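Dumer Catering and Delivery: Frequently Asked Questions

How far ahead do I need to order catering?
Trays require 2 days' notice. Orders over $300 require 9 days.

Is there a delivery minimum?
No. Catering orders are delivered within Valholm only.

Who can accept a wine or beer delivery?
An adult 21 or older with valid ID. Drivers do not leave alcohol unattended.

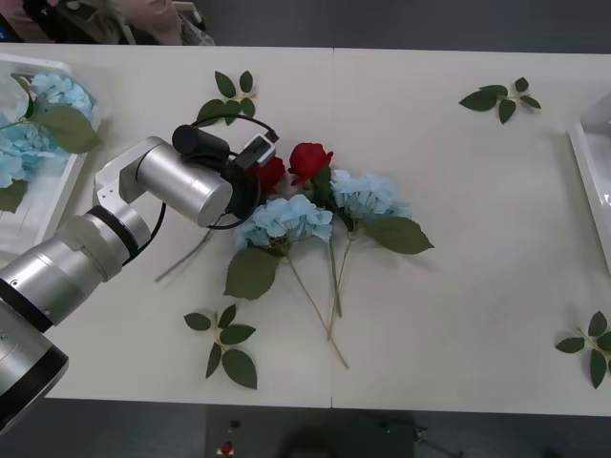 Can I change an order?
Yes, until noon the day before delivery. Call the store and ask for Sachiko Takeda in catering.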